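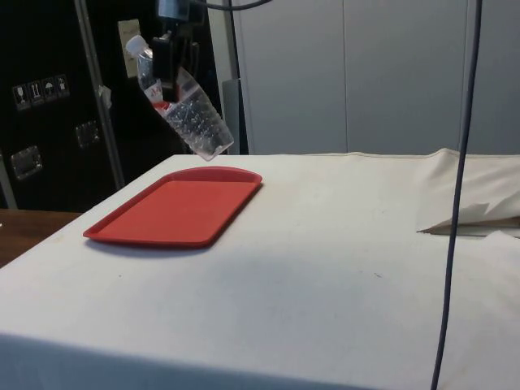

The Nazarenko Center's bottle-handling cell has returned to regular service following its December maintenance. The work was carried out by the Automation Support Office under the direction of Yurii Vasylenko, senior technician, and covered the gripper, the arm's cabling and the work surface. Acceptance lifts were made with a capped plastic water bottle held by its upper neck, a more demanding grip than one at the middle, as the weight of the body hangs to one side of the fingers. The red tray remains the standard target for placement work in this cell.

Users had reported that the gripper closed unevenly, with one finger reaching the bottle before the other. Inspection traced the fault to play in the finger linkage. The worn pivots were replaced from stock supplied by Stinby, and the opening width was set again using the Jeltora calibration routine. The revised settings are held under work order 404, which users should quote in any correspondence on the matter.
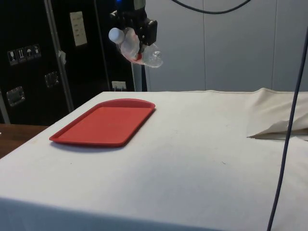 The service interval for the linkage has also been changed. Pivots will now be inspected every 2,000 grip cycles, and the cycle counter has been reset to zero. Staff who run long sessions are asked to enter the closing count in the cell log before they leave. If the count passes the limit during a session, the session may be finished, but no new one should be started until the inspection has been signed off.

Screws on the finger assemblies are to be checked by hand at the start of each day. A loose screw should be tightened with the driver kept at the cell and noted in the log. Thread-locking compound is to be applied by the Support Office only.

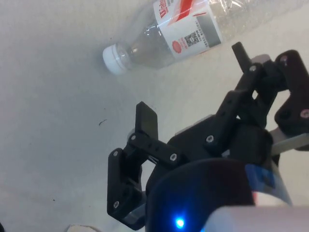
WOTDEN, December

The Support Office has issued a revised start-up procedure for the cell. After power-on, the operator opens and closes the gripper 10 times with nothing between the fingers, then makes three trial lifts at reduced speed. Both fingers should meet the bottle together. Any sideways movement of the bottle as the fingers close is to be reported before work continues.

Fingertip pads are to be wiped with a dry, lint-free cloth. Solvents must not be used on the linkage. Cables are to be checked for free movement through the full reach of the arm, and the table covering should be kept flat wherever the fingers come down.
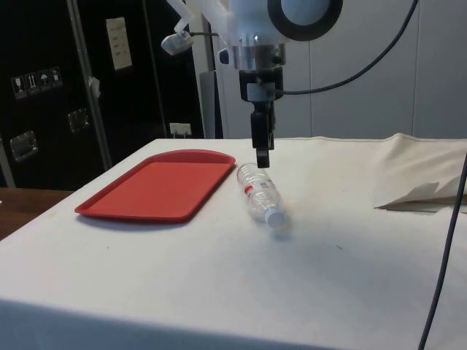
May users adjust the closing force themselves?

Closing force may be lowered by any trained user, provided the change is logged and the standard value is restored at the end of the session. Requests for a higher force go to Mr. Vasylenko, who will arrange a supervised trial. Printed copies of the revised procedure are available from the Support Office.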